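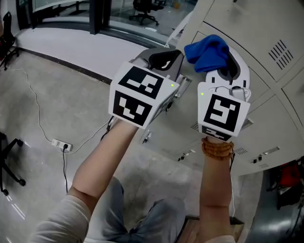

Weretel Handling Group / Collection diary

Thursday, after lunch. Blue cloth again. Pick it up in the right gripper, bring both hands up where the head camera can see the cubes, hold, put it down, start over. Darius wants 300 of these by the end of the week and I have done 100, of which I would call perhaps half any good. The software calls all of them good. It checks that the markers were visible and the lights were green and has no opinion at all on whether the cloth was folded.

Asked Florin what the model is supposed to learn from me doing the same fold on the same stool next to the same lockers. He said variety comes later. It was coming later in January too, when we did the Jitaru set, and that ended up at 693 clips of one room.

My other complaint is that I've got quick at it. The early takes have all the fumbling in them, and fumbling is what a machine will do, so I'd have thought we should keep those. Laurențiu threw most of them out as untidy. Amerley agrees with me but she isn't the one who signs the set off.

Wrists ache. The left cable still pulls when I turn my hand over, so I've stopped turning my hand over, and I suppose that will be in the data as well. Wrote it in the notes column, which I doubt anyone opens.

Tomorrow: the same cloth, then towels if Debashish brings them.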